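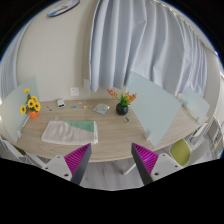 A list member wrote on May 26, 2025:

> Thinking of doing Stulton to Jarberg on the old rail trail next month, out one day and back the next. I've got an older touring bike with 36 spoke wheels and skinny-ish road tires. Everything I find online about the surface is either ten years old or written by someone on a mountain bike. Is it OK on 28s? Also is there anywhere to eat in the middle, or do I carry lunch? I get cranky without lunch.

Oh, you're going to love it! I've done that ride more times than I can remember, once in January, which I don't recommend to anyone who likes their toes.

Surface first. From Stulton out to the first river bridge it's paved, and it's decent pavement, a few root bumps under the big maples but nothing that will rattle your teeth. After the bridge it's packed stone dust for a long way. I rode it on 28s for years and got by fine when it was dry. After a couple days of rain it goes soft in the shady cut past the quarry, and you'll be plowing along in a low gear wondering why you left home. If you have room for 32s, I'd put them on. I run the Vukinon 35s now (the tan ones, they look great for exactly one ride) and I wouldn't go back, but don't go buying tires just for this.

The whole thing is 44 miles one way if you stay on the trail and take the signed detour at the mill. People will tell you it's flat. It's a railroad grade, so you never feel a hill, but my bike computer gave me 2,649 feet for the out and back last fall and I felt every one of them on Sunday. The long drag is the Jarberg end, from the depot up to the town line. You don't see it, you just slow down and start blaming your brakes. Coming home it's wonderful - you hardly pedal until the mill.

Lunch! Stop at Pinheiro. It's the bakery a block off the trail where the path crosses the county road, there's a bench out front and a rack that holds maybe four bikes if everybody's polite. They open at 11 on weekdays, and earlier on weekends. Get the egg and potato roll. Get two, wrap one up, eat it at the top of the drag. Last time I was there they were cash only, so bring a few bills in case. And fill your bottles, because the fountain at the depot was off both times I tried it last year.

For the overnight I've stayed at the motel by the old freight yard and I've also camped. The motel lets you roll the bike right into the room as long as you ask at the desk and it isn't caked in mud. The campground is prettier but it's down a gravel road with a nasty turn at the bottom, and on loaded panniers I walked it, both directions, no shame.

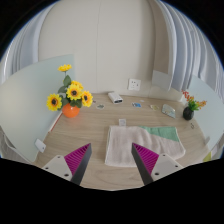
Do you need lights for the tunnel? Bring a real headlight, because there's a bend in the middle and for a stretch you can't see either end. The little blinky kind lets other people see you but it won't show you the puddles. I also take my sunglasses off before I go in, after one very exciting time when I didn't.

A few odds and ends while I'm at it. The bollards at the road crossings are set close together, so if you've got wide front bags go slow until you've done one or two. There's a pump and a tool stand at the Stulton trailhead, but the hose was cracked on the pump this spring and it wouldn't seat on a Presta valve. I don't know of a bike shop between there and Jarberg, so two tubes at least. And I'd check your spoke tension before you go if the wheels have been sitting. 36 spokes will forgive a lot, and I've gotten home with one broken, but it made an awful noise the whole way.

As for which direction, I'd do it the way you're planning. The wind mostly comes up in the afternoon and it'll be behind you on the ride home, or it has been for me.

Has anybody been through the quarry cut since they regraded it? I heard they dumped new stone and I'd like to know if it's packed down yet.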